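Plastic cups never dry on the rack — what am I doing wrong?
Asked in Kitchen & Home
Posted by Covadonga Urquijo
692 views

Hello all, hoping somebody with more patience than me has cracked this. We moved to Brumton in November and the new kitchen has no dishwasher and hardly any draining space, so everything gets washed by hand and left on a rack overnight. Plates are fine. Glasses are fine. The kids' plastic cups (the pastel ones, you know the sort, every family seems to have a stack) are still wet inside at breakfast. I pick one up, tip it over to pour the milk and a cold dribble goes down my sleeve. Every single morning!

I do put them upside down, before anyone says it. The rack is a plain black wire one with pegs at the sides and a wooden dowel down the middle, and the cups go along the left of the dowel. When I run out of patience I just stand one straight on the mat and leave it there. 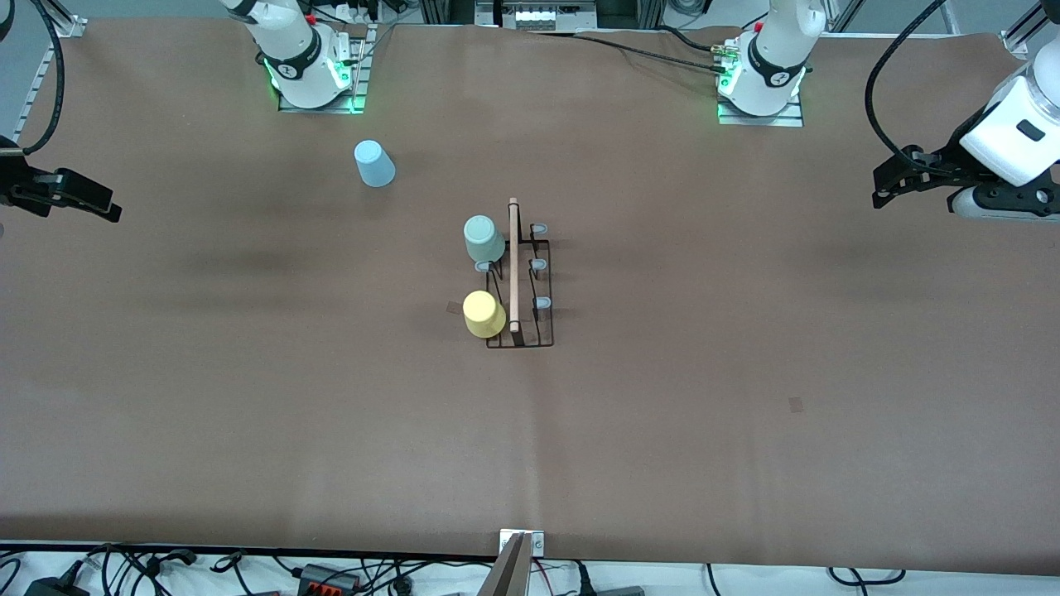 I've tried giving them a good shake first, which helps a bit and also soaks the window. My mother-in-law swears by drying everything with a tea towel straight away, but then I have fluff in the cups and a wet tea towel, and I'm not sure I've gained much. I nearly bought one of those Tudesura cup trees at the weekend, but it was almost 50 pounds and I'd like to know whether it's the rack that's wrong or me.

Also, and this may be a separate thing, the cups have started to smell faintly of cupboard. Not dirty exactly, just stale. Is that from being put away damp? Any ideas welcome, cheap ones especially.

2 replies

doltstead_dave
Just use a towel. Life's too short. Ours get dried and put away in 5 minutes and I've never had fluff, you want a proper linen one, not the fluffy kind. Wash it without fabric softener.

Pru M.
Hello Covadonga, I had exactly this in our last flat and it drove me up the wall, so you have my sympathy. I don't think you need a new rack at all.

Plastic doesn't hold the heat the way glass or china does. A glass comes out of hot water warm and the last of the wet goes off by itself, but a plastic cup is cold again in no time and the drops just sit there. So rinse them last, in the hottest water your hands can stand, and shake them over the sink (well away from the window).

The other thing is air. A cup standing with its rim flat on a mat or a worktop is more or less sealed, and whatever is inside has nowhere to go. Hook each one over a peg so there's a gap under the rim, and don't let them crowd each other. If you've more cups than pegs, let them drip upside down for ten minutes or so and then lay the spare ones on their sides somewhere clear — the open end gets the air then, and you can always give them a quick wipe if a drop collects. 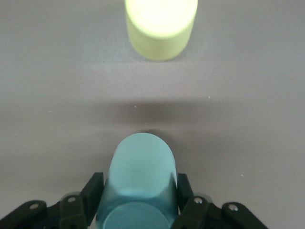
Londoño wonders whether laying them on their sides isn't asking for trouble with small children about, as theirs roll straight off the worktop and under the cooker. Fair point! I put a folded cloth along the front edge and that stops most of them.

As for the smell, yes, I'd say that's from being put away damp. Fill them with warm water and a spoonful of bicarb, leave them till you've had your tea, rinse well, and then leave them out overnight before they go in the cupboard. I do ours on a Wednesday when the bins go out, purely so I remember. And leave the cupboard door open for an afternoon while you're at it.

Covadonga Urquijo
Thank you both! Tried the hot rinse last night and put them on the pegs, and there was only one damp one this morning. The bicarb is on the shopping list. Dave, I'll look out for a linen towel too.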